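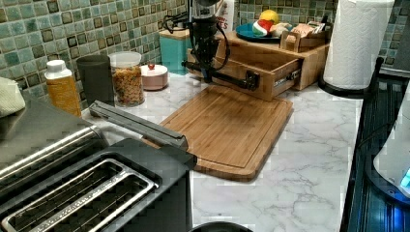

Toaster, board and tiles.

2 min read

I love a daft band prop! Mollel came through our town in November with 15 cardboard moons, and I'd have happily paid to see the moons alone. 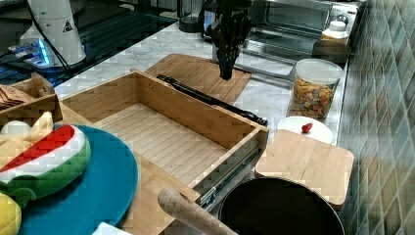 Good stage clutter is cheap and a bit homemade. Starneo once made a whole encore out of torches and bedsheets, and I can picture them doing it with an open drawer and a bamboo board — they'd get a tune out of both.
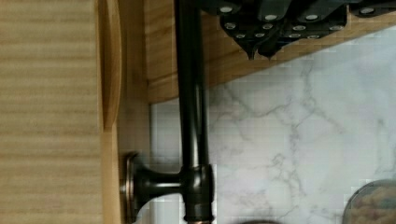 Nga Thái wrote to me that props are what bands buy when the songs run out. I can't agree. Katulau played to 400 people with a paper whale overhead, and the songs were glorious.

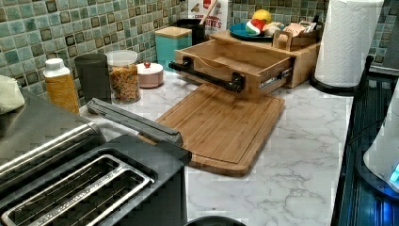
The toaster again, with the drawer pulled forward.

So bring on the whales — and let the roadies have a bigger van.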